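Snack tables and long Sundays: what we learned from the June swap

The second Snack Swap is done, and what a good afternoon it was! If you missed it, the idea is simple. Everyone brings something small, wrapped and sweet (or salty, we're not strict), everything goes into the middle, and you leave with a bag of things you didn't arrive with. There were 42 of us this time, up from 17 in the spring, and the long table in the Gisimau hall was only just long enough.

I've been asked for the full report, so get a cup of coffee.

What came in

We logged 252 pieces before the doors opened, and more kept arriving in coat pockets and tote bags after that. Cookies were the biggest group by far. I love a single wrapped cookie — it's the right size for a swap, it survives a bus ride, and you can trade it without feeling you've given away the whole box. Wafers came next, then chocolates, then a wonderful pile of things I couldn't name and went home and looked up.

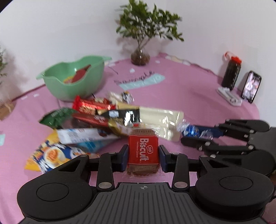
A Lotus cookie, with a blue wafer packet nearby.

The caramel cookies were the first to run low, as they were last time. People who say they only want to try something new will still slip one into the bag for the ride home, and I include myself in that. I dunk mine in black coffee for a slow count of three. Four is a disaster and you'll be fishing with a spoon.

There was a lively talk near the coffee urn about whether a spiced cookie counts as a winter thing. I say no! Ginger and cinnamon are lovely in June, especially next to something cold. One table crushed a few over lemon sorbet and the bowl was scraped clean before I got my phone out. The recipe, as far as there is one: a handful of crushed cookies, two scoops of sorbet, a little grated lemon peel, eat fast.
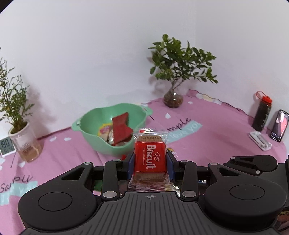
Which brings me to labels, the only part of the day that got muddled. Next time we'd like everyone who brings homemade treats to put a card with them listing what's inside, nuts and milk first. Store-bought things can stay in their wrappers. If you've opened the outer box, please bring the box along too (or at least the side with the ingredients on it), as the small wrappers don't always carry the full list. We had a nut-free end of the table this time, and it worked well until the second hour, when things began to wander. A separate table by the window should fix it.

Trading without fuss

The first swap used paper tickets, and they were a pain. You had to earn one, spend one, and hunt for the one you'd dropped. This time we went one in, one out, with an open table for the last half hour, and it was so much better. People talked more. They told each other what to try. I came home with a sesame brittle I'd never have picked up if a stranger hadn't pressed it on me, and I've since ordered a whole tin.

Chocolate does need a little thought in warm weather. The hall has thick walls, but by three o'clock the sunny side was getting toasty, and filled chocolates don't forgive you. Keep yours in the cool bag until you're ready to trade. A frozen water bottle rolled in a dish towel does the job as well as any ice pack, and you can drink it on the way home.

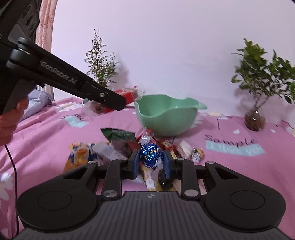
Dorota's rule of "one in, one out" is a fine one but it's hard on families, wrote a reader after the swap, who came with three kids and one bag of pretzels between them. Could children trade in halves, or could there be a small bowl just for them?

Well, I need to own up that I've no idea who Dorota is, and the rule was mine, but the bowl is a great idea and we're doing it. It'll sit at kid height near the door, filled before we open, and no trade will be needed.

A word on getting there. The Gisimau lot holds 11 cars and it filled early. Whoever left the silver Honda across the side gate, all is forgiven, but please use the street next time. The Jotach bus stops right at the corner and runs all Sunday afternoon.

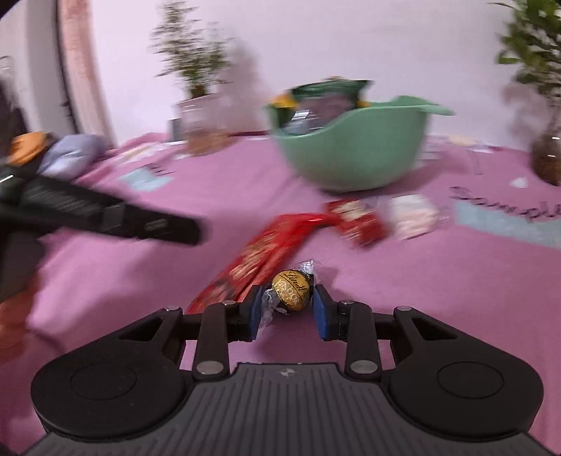

What's next

We're taking the swap over to the Ciltell rooms for the next round. They have a proper kitchen, two fridges and far more shade. The theme will be "something from your childhood," and I can't wait to see what that brings in. I'm already torn between malted milk balls and the orange jelly slices my aunt kept in a tin.

If you'd like to help set up, reply to this newsletter and say whether you can come an hour early. Bring a cool bag if you own one, and a pen for the labels. We lost every pen we had.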